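## 4. Fitting and levelling the table base

Applies to the Prekness pedestal table with round wooden top, all finishes.

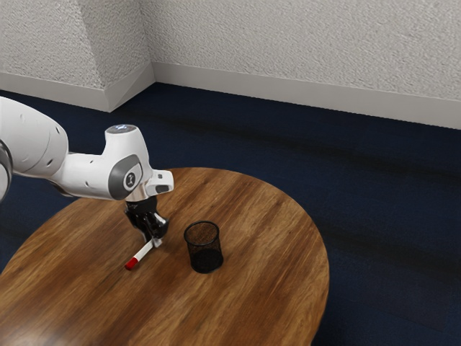

### 4.1 Before starting

1. Check that the floor is finished and fully cured. Do not level the table on underlay, loose tiles or carpet that is to be replaced.
2. Clear a working area wide enough to turn the top over without lifting it above waist height.
3. Lay a clean blanket or the foam sheet from the carton on the floor.
4. Unpack the parts and check them against the packing list in section 2.
5. Keep the bag marked B closed until step 4.3. The bolts in bag A and bag B have the same head but differ in length.

Two people are needed for steps 4.2 and 4.4.

**Caution:** A bag B bolt used in the mounting plate will come through the upper face of the top. Damage of this kind is not covered by the guarantee.

Tools required:

- hex key, 5 mm (supplied)
- open spanner, 13 mm (supplied)
- spirit level, 600 mm or longer
- torque wrench with 5 mm hex bit, range to include 8 Nm and 15 Nm
- soft pencil
- feeler gauge or a strip of thin card

A powered driver must not be used at any stage. The threaded inserts are set in wood and will turn in their holes if overdriven.

### 4.2 Fixing the mounting plate

1. With a helper, place the top face down on the blanket.
2. Brush any dust from the recess and from the threaded inserts.
3. Set the mounting plate in the recess with the stamped arrow pointing along the grain. The slotted holes must lie across the grain.
4. Place a washer on each bag A bolt and start every bolt by hand. Each should turn freely for at least three full turns.
5. If a bolt binds, take it out, check the insert for debris and start again. Do not force it.
6. Tighten the bolts in the round holes to 8 Nm, working diagonally.
7. Tighten the bolts in the slotted holes until the washer just grips, then turn back one quarter turn.

**Note:** The slotted holes allow the top to move with changes in humidity. Fully tightened bolts in these positions may cause the top to split or cup during the first heating season. The quarter turn back is intentional and the slight play that results is correct.

### 4.3 Assembling the column and foot

1. Stand the foot on the blanket with its underside facing up.
2. Screw a levelling glide into each threaded hole until it stops, then wind it out by 2 turns.
3. Turn the foot over and lower the column onto the spigot. The flat on the column must meet the flat on the spigot. If it does not, lift the column and rotate it; it will not seat in any other position.
4. Open bag B. Fit the bolts from below with spring washers.
5. Tighten to 15 Nm in two passes, the first to half that value.
6. Pull the column firmly in each direction. There should be no movement at the joint. If there is, slacken all the bolts, reseat the column and repeat step 5.

Columns supplied before May have a separate collar in place of the moulded flat. The collar is pushed down over the joint after step 5 and is held by friction only. It carries no load.

### 4.4 Joining the base to the top

1. Lift the assembled base and lower it, column first, onto the mounting plate. One person should guide the column and the other should support the foot.
2. Line up the holes. The pattern is not symmetrical and will match in one position only.
3. Fit the remaining bag A bolts finger tight.
4. Check with thin card that there is no gap between the plate and the column flange. A gap at one side usually means that a washer has become trapped.
5. Tighten to 8 Nm, working diagonally.
6. With one person at each side, tilt the table onto its edge and then onto its foot. Keep hold of the column throughout.

**Warning:** Do not lift or turn the table by the top alone. The weight of the foot will load the plate sideways and may pull the inserts.

### 4.5 Levelling

Level the table in its final position. A table that has been levelled elsewhere must be levelled again after it has been moved.

1. Place the spirit level across the centre of the top, along the grain. Mark the low side lightly with pencil on a piece of tape.
2. Wind out the glide nearest the mark, half a turn at a time, until the bubble is central.
3. Turn the level through a right angle and repeat.
4. Return to the first direction and check again. The second adjustment often disturbs the first.
5. Press down at the edge of the top above each glide in turn. If the table rocks, wind out the glide that lifts until it just touches the floor.
6. Hold each glide with the 13 mm spanner and tighten its locknut against the foot.
7. Remove the tape.

No glide may be wound out by more than 8 turns from the stop. If this is not enough, use the Flemau packing discs, ordered separately under part number 103. Place the disc under the glide with its ribbed face down. Discs must not be stacked.

On soft floors such as cork or cushioned vinyl, repeat steps 1 to 6 when the table has been in use for 15 days. The glides will bed into the surface and the level will change.

### 4.6 Final checks

| Check | Correct result | If not |
|---|---|---|
| Bubble, along grain | Central | Repeat 4.5, steps 1 and 2 |
| Bubble, across grain | Central | Repeat 4.5, step 3 |
| Edge pressed above each glide | No rocking | Repeat 4.5, step 5 |
| Column pulled sideways | No movement at foot | Repeat 4.3, steps 5 and 6 |
| Slotted-hole bolts | Washer turns with light finger pressure | Repeat 4.2, step 7 |
| Locknuts | Tight against foot | Repeat 4.5, step 6 |

Keep the hex key and spanner. Both are needed for the yearly inspection in section 6.

### 4.7 Faults found during fitting

**The top turns on the column.** The bolts fitted in 4.4 are loose or one has been left out. Turn the table over and check every bolt. Do not try to tighten them from below with the table standing.

**The table clicks when leaned on.** Check the locknuts first, then the column joint. A click from directly beneath the top when the room has recently been heated is normal and comes from the plate moving in its slots.

**An insert turns with the bolt.** Stop at once. Remove the bolt with light upward pull on the head. The insert must be reset with the Chou repair kit, following the sheet supplied with it. Adhesives other than the one in the kit will not hold in the oil-treated recess.

**The bubble is central but the top looks uneven.** Check the level itself by turning it end for end on the same spot. If the reading changes, the level is out of true. If it does not, lay a straight edge across the top. A hollow of up to 2 mm over the full width is within tolerance for solid timber.

Faults not listed here should be reported with the serial number, found on the underside of the mounting plate. Note it down before carrying out 4.4, as it is covered once the base is fitted.

| | |
|---|---|
| Section prepared by | Ailsa Urquhart |
| Torque values checked by | Waqas Gondal |
| Issue date | April 3, 2022 |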